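Vosley moves block sorting to robot cells at its Mestgate plant

MESTGATE, 22/04/2026 - Vosley, which makes wooden games and building sets, said today that it will use robot arms to pick mixed blocks out of bins at its Mestgate plant. The work has been done by hand until now. The first cell is being tested in the plant's development room and is planned to go onto the packing floor in October.

The Mestgate plant employs 219 people. The company said no jobs will be cut as a result of the change. The 15 people who now sort blocks by hand will be offered training to run the cells, check finished sets or work in the paint shop. Their pay grade and shift pattern will stay the same during training.

Painted blocks reach the sorting area loose and lying in every direction. A sorter picks them out, checks the paint and places them in trays by color. Most of the shift is spent leaning over a bin, and sore shoulders and wrists have been the most common complaint from that part of the plant.

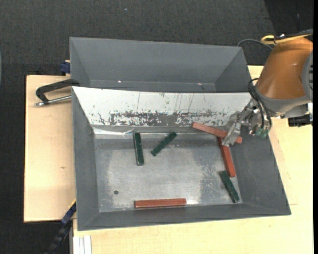
Tests are being run with long, narrow blocks in dark green and reddish brown, two of the colors used in the Moda range. These blocks are harder to pick than cubes. They can come to rest against a sloped wall or close beside each other, and the gripper needs room to close around one without pushing the next one away.

"I sorted blocks for 4 years before I moved to development, so I know what the job does to your back by the end of the week," said Vasilică Filip, who leads the project at Mestgate. "The sorters have been in the room with us from the start. They told us which bins give trouble and what a bad paint edge looks like. Most of the changes to our pick order came from them."

Under the plan, one operator will look after two cells. The operator will load the bins, clear any block the arm can't reach and inspect the trays before they go to packing. Paint checks will still be done by eye. Small orders and repairs to returned sets will also stay with the hand sorting team.
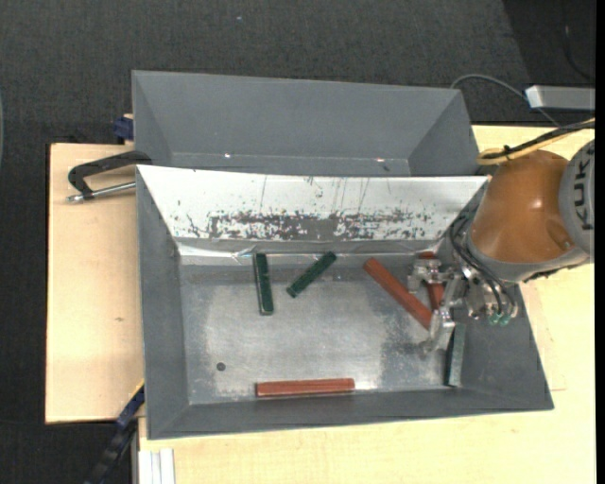

Training starts before the first cell is moved. Each course covers safe stops, restarting after a missed pick and basic care of the gripper. Employees will take it during paid hours, and those who would prefer a different post in the plant can ask for one through their shift lead.

Vosley's second site, in Stockdale, has 361 employees and will keep its present sorting line. The company will decide whether to add cells there after the Mestgate packing floor has run them through one full holiday season.

About Vosley
Vosley makes painted wooden blocks, board games and building sets, including the Moda range. It has plants in Mestgate and Stockdale.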